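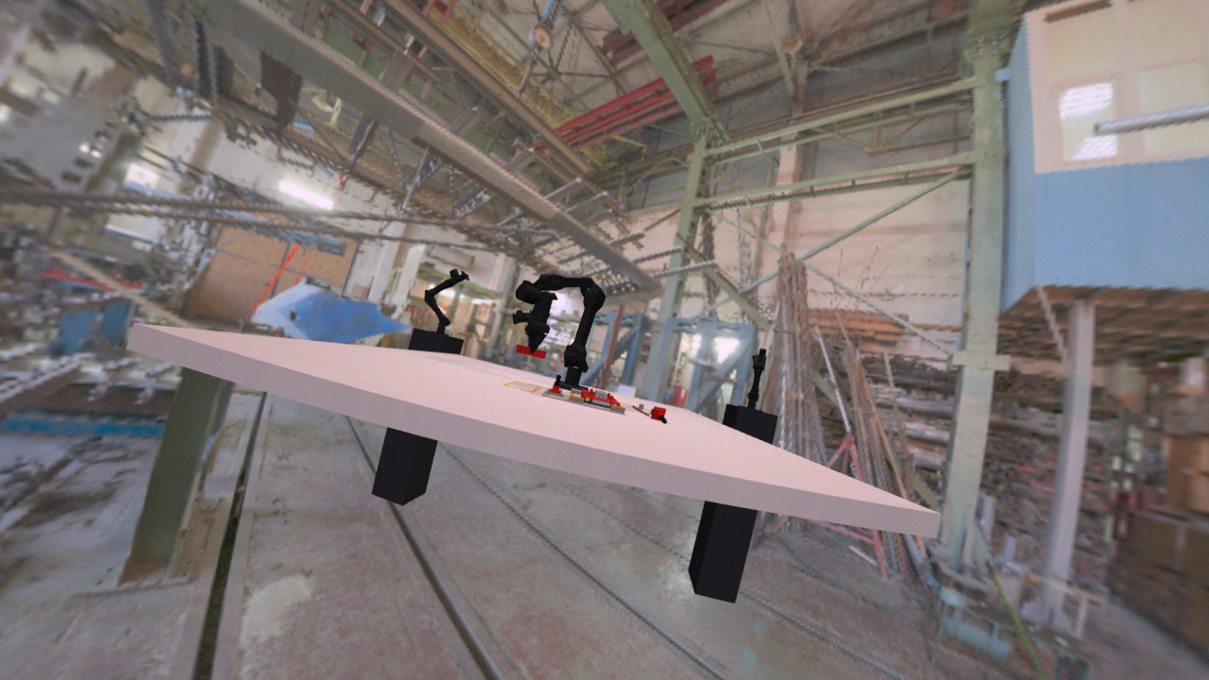

**BETASGATE, July 30, 2024** — The Betasgate Public Library will stop charging fines for overdue books and will clear the balances of 3,614 cardholders, the town's library board decided in a vote Monday night's agenda had listed as routine.

The change takes effect with the first checkout of the new month. It covers the main library on Witkowska Street and the small branch in the Gesa neighborhood. Anyone whose card was blocked because of unpaid late fees will be able to use it again without coming to the desk or filling out a form.

Charges for lost and badly damaged items will stay. A book that is 60 days overdue will be marked lost, and the borrower will be billed for the price of a replacement. If the book comes back after that, the bill is dropped.

"We want the books back and we want the people back," said library director Mélanie McKinnon. "A parent who owes nine dollars on picture books stops coming in, and so do the kids. We see it at the desk every week."

The library has charged 10 cents a day for most books and 50 cents a day for DVDs. Cards were blocked once the total reached five dollars. Under the old rules a family with several children's books out could reach that limit in less than a week.

McKinnon told the board that fines no longer bring in much money. Many borrowers now use the phone app to renew, and the rest of the collection has moved steadily toward e-books, which return themselves. Last year fines made up less than one percent of the library's income. Part of that went to postage for overdue notices and to fees on small card payments.

The board voted 5 to 1 in favor. Bartosz Sadowski cast the vote against. He said he supported clearing the debts of children and teenagers but thought adults should still pay something when they keep a book past its date.

"There are people on the waiting list for these books," Sadowski said. "If somebody keeps a new novel for two months, there ought to be a cost. I have heard that from residents and I think they have a point."

He proposed keeping fines for DVDs and for new releases. The motion did not get a second.

Board member Yufang Lu, who brought the plan forward in January, said the replacement bill and the block on cards with a lost item would be enough to get most things returned. A card will be blocked as soon as one item on it is marked lost, and will open again when the item is returned or paid for.

Waiting lists will also be handled differently. Until now, every book could be renewed twice no matter how many people wanted it. Starting with the new rules, a book with a hold on it cannot be renewed at all. New novels will go out for two weeks instead of three.

Lu said she had asked staff to report back on how long people wait for popular titles. The longest list at the moment has 46 names on it, for a cookbook. The library owns four copies and has ordered two more.

About a dozen residents came to the meeting, and five spoke. Most were in favor. Celina Duda, a retired school nurse who lives in Gesa, said she had paid off fines for two neighbors over the years so their children could get summer reading books.

"It was six dollars one time and eleven the other," Duda said. "They would have paid it, but they were embarrassed to walk in and ask what they owed."

Another speaker, Afonso Garcia, asked whether people who had already paid their fines would get the money back. McKinnon said they would not. The library keeps payment records for only a limited time and has no fair way of working out who paid what. Garcia said he understood but thought the notice to cardholders should say so plainly. McKinnon agreed to add a line.

Garcia also asked about bills sent to collection. The library stopped using a collection agency several years ago, and McKinnon said no accounts are with one now.

**What changes for borrowers**

- No daily late charges on books, magazines, audiobooks or DVDs.
- Existing late fees are removed from all accounts, including those of people who have moved away.
- Items 60 days overdue are marked lost and billed at replacement cost.
- A card with a lost item on it is blocked until the item is returned or paid for.
- Books with a hold on them cannot be renewed.
- New novels are lent for two weeks.

Museum passes are not part of the change. They are shared with three other towns under the Urnix lending agreement, and the late charge of five dollars a day is set by that group. The same goes for books requested from libraries outside the county, which follow the rules of the library that owns them.

Reminders will still go out. Borrowers with an email address on file will get a message three days before the due date, another the day after and a third two weeks later. A paper letter will be mailed when an item is marked lost. People who get only paper mail now can ask at either desk to have a phone number added for text messages.

The staff will need to close the online catalog for part of a morning to update the accounts. During that time it will not be possible to renew, place holds or look up a card, though both buildings will be open and books can be checked out at the desk. Items due that day will be given an extra day.

Staff also plan to put a return box inside the Gesa community center, next to the entrance. The Gesa branch is open only four days a week, and its outdoor drop slot has been out of use since the door frame was replaced. The box will be emptied each morning. The board approved the purchase without discussion.

In other business, the board heard a report on the roof of the main library. The section over the periodicals room was patched in the spring, and the contractor has recommended replacing the flashing along the north wall before winter. Two bids have come in and a third is expected. The board will take up the matter at its next meeting.

Members also approved 18 new titles for the large-print shelf and agreed to extend the summer hours at the main library until schools reopen. The building will stay open until 8 p.m. on the evenings it now closes at 6. The children's room will keep its regular hours.

A request from a local chess club to use the upstairs meeting room twice a month was put off. The room is already booked on both of the evenings the club asked for, and McKinnon said she would offer it other times.

The full text of the new lending rules is available at both desks and will be posted on the library's website. Questions about a blocked card can be taken to any staff member or left on the circulation desk's voicemail. Calls are returned the next working day.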